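3.2 Rolling and fastening

Soft goods were handled as a separate group from clothing. Each household in the Cornmont sample was asked to store its throws and travel blankets in the way it normally would, and to take them out again after 48 hours. Most used one of two methods: a flat fold into quarters, or a roll held by a band.

Rolls held by a single narrow band took on a waisted shape, with the cloth spreading on either side of the fastening (Figure 4).

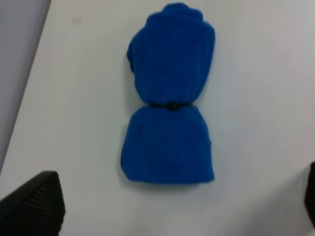
Figure 4. Blue rolled bundle held at the middle by a black strap with a small fastener.

3.3 Storage on open shelves

The waisted shape matters on a shelf. Flat folds stacked well, but the lower ones were hard to pull out without disturbing the pile. Rolls could be taken singly — Kiani noted the same for towels in the earlier Queiroz survey — though they left gaps between them. Almost 3 in every 4 households kept rolls on the lowest shelf or in a box on the floor. Where a second band was added, the roll kept a more even width.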